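[clutter-picking] Re: order of picks in the bin, does it matter

Wednesday, November 8, 2023

Sorry for the slow answer, been stuck in reruns all week. Replies inline, then the numbers.

> We read the July note from the Dokelo group and I still don't get
> one thing. You say the planner picks "the least coupled object
> first". Coupled how? By distance between the masks, or by
> something you learn? We tried plain distance on our setup at
> Nevuscombe and it did worse than picking at random, which was
> a bit embarassing.
>
> Also, did you ever drop the clear objects from the test set? Our
> depth is garbage on those.

Coupled = learned, sort of. We train a small head (the Brota branch, if you have repo access) that takes two object crops plus the bit of floor between them and predicts whether moving one will shift the other. Score per pair, sum over neighbors, lowest sum goes first. Distance is in there implicitly but it's a weak cue. Two things can touch and slide apart fine. Other stuff sits well apart and the fingers still sweep it on the way in. So plain distance doing badly doesn't surprise me, ours did too. Worse than random is odd though – check that your masks aren't merging.

And no, clear objects stay in. Dropping them makes the table look great and the method useless. We do mask from color only and take the grasp height from the floor plane plus a fixed offset. Crude. Works better than the hole-filled depth, at least on a metal floor where the reflections mess up everything anyway.

Layout for the household set is nothing fancy. Single compartment in use, items spread over the scuffed floor. Brush and the blue block side by side near the left wall, clear bottle-ish thing behind them, dish wand across the middle, small magenta box right up next to the fingers. The brush/block pair is the one the head cares about. 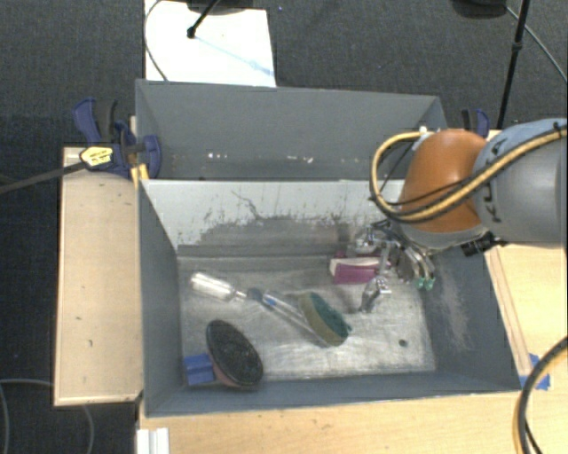
Does the ordering still help when the bin is nearly empty?
Hardly at all, with two objects left the learned order and a random order come out the same within noise.

Numbers, since people asked off list. 90 trials per condition, full clear or fail, a trial fails after 3 missed grasps in a row. Learned order cleared 13 more bins than random order with the same grasp network. Most of that gain is from the crowded layouts. Training pairs came from the Trindade logs, we threw out anything where the mask was under 50 pixels.

Things that went wrong, so you don't repeat it:

- wall contacts. The head knows nothing about walls. Object against a wall gets a low score because it has few neighbors, planner goes for it first, finger hits the wall, abort. We now add a flat penalty near the walls. Ugly but ok.
- long thin stuff. One mask, several neighbors, sum gets big, so it always goes last even when it's lying on top of everything. Taking the max instead of the sum helped with that and hurt elswhere. Not solved.
- scratches in the floor picked up as objects. Retrained the segmenter with empty-floor images, mostly gone.

If you want to rerun ours on your side, use the config with max pooling turned off and your own floor plane. Do not use our plane – the bin got moved after calibration and the file in the repo is stale. Will push the new one when I find it.

Can someone with a different gripper try the wall penalty? I suspect the value is tied to our finger width and won't carry over.

More when the next batch is in.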